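Section 4: Setting up the Dullska boot warmer in your front entry

You've unpacked everything, checked the parts against the sheet in Section 2 and run the test cycle in Section 3. Now for the good part! A well-placed Dullska means warm boots on a January morning, and once you've had that you won't want to go back. Read through the whole section before you start moving furniture.

4.1 Choosing the spot

1. Pick a level stretch of floor near the door you use most. Tile, vinyl, sealed wood and short carpet are all fine.
2. Measure the wall. The tray is 566 mm wide and needs 150 mm of clear space at each end.
3. Leave 600 mm clear in front so you can crouch down and pull the tray out for cleaning.
4. Check that the cord reaches a grounded wall outlet without crossing the doorway.

CAUTION: Do not use the Dullska on deep-pile rugs or loose mats. The vents are on the underside and must be able to draw air.

CAUTION: Do not plug the Dullska into an extension cord or a power bar.

4.2 Sorting what goes where

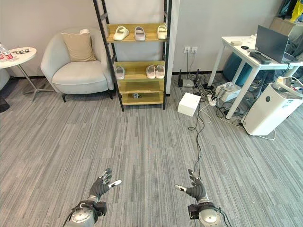
Boots and wet runners belong on the tray, and everything that stays dry belongs somewhere else. It sounds fussy but it makes a huge difference, because a tray crowded with indoor footwear can't move air around the things that need it. Slippers are the usual culprits. Give them their own place up high, like the cream and light grey ones on the top board of the black shelf, and you'll have them right at hand when the boots come off. If your shelf is the leaning kind, fix it to the wall using whatever the maker supplied before you load it up.

5. Knock the snow and grit off each boot outside.
6. Pull out the insoles and felt liners. Stand the liners on the back row of pegs, open end down.
7. Push each boot over a peg until the heel touches the tray. Tall boots go at the ends, ankle boots and kids' sizes in the middle.
8. Loosen the laces all the way down. Please don't skip this one — tongues hold far more water than you'd think.

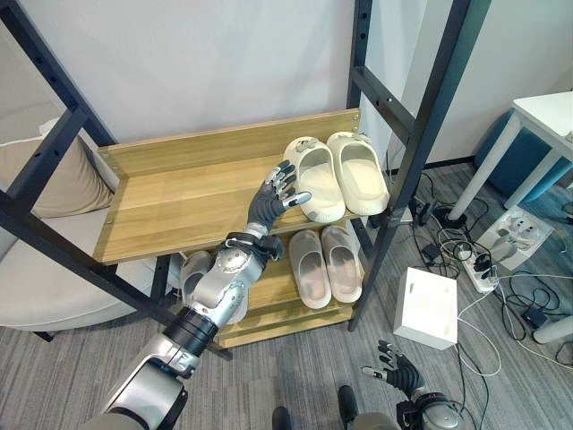
Figure 4-2. Cream slippers kept up on the shoe rack.

NOTE: Suede and sheepskin can go on the tray, but only on the Low setting and only with the pegs folded flat. Lay the boots on their sides and turn them over once.

4.3 First warm-up

9. Fill the drip channel with a damp cloth laid end to end. It catches salt before it dries onto the plastic.
10. Press and hold the centre button until the green light comes on.
11. Turn the dial to Low. The tray warms to 29 °C and holds there. This is the setting we use for nearly everything, including leather.
12. Let the first cycle run for about two hours. A faint smell like new paint is normal the first time and clears quickly with a window open.

If the green light blinks, the lid of the drip channel isn't seated. Unplug the unit, lift the lid straight up, and drop it back in with the arrow facing the wall. Edivaldo Pimentel, who designed the lid, would like you to know that the arrow is much bigger on the new model!

Once the first cycle has gone well you can try High for soaked winter boots.
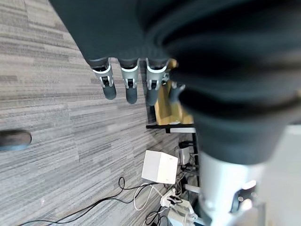 High is for rubber, nylon and heavy felt only, and the timer will switch it off by itself at the end of the cycle. Glued soles don't care for it, and neither do most hiking boots with a waterproof lining, so check the label inside the tongue. If the label is worn off, stay on Low and leave them overnight.

CAUTION: Never cover the tray with coats, towels or scarves. Mitts may be dried on the pegs, spread apart, with the cuffs down.

CAUTION: Unplug before cleaning. Wipe with warm water and a drop of dish soap. Do not rinse under a tap.

4.4 Putting it away for the summer

13. Run one last cycle on Low with the tray empty.
14. Take out the cloth and scrub the drip channel with a soft brush.
15. Fold the pegs flat, coil the cord loosely and fasten it with the strap.
16. Store it flat in a dry cupboard. Bring it back out in October, ahead of the first slush, and run the test cycle from Section 3 again.

4.5 Changes in this edition

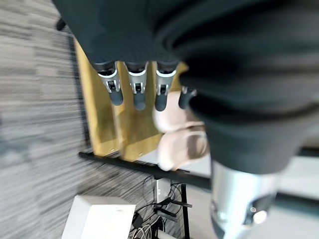 Polldale, 4th January

We've rewritten steps 6 to 8 after a great pile of letters about liners. Marcelino Bastos spent the fall drying every style of winter boot he could borrow, and his peg order (tall at the ends, short in the middle) is so much better than our old one that we've made it the standard. Owners of the older Rocha tray can follow the same order, but that tray has fixed pegs, so suede has to stay off it.

The wide-calf peg set from Fendisov now fits both trays. Snap the pegs in one at a time, starting from the left, and press down until each one clicks. To order replacement pegs or a drip channel lid, see Section 7.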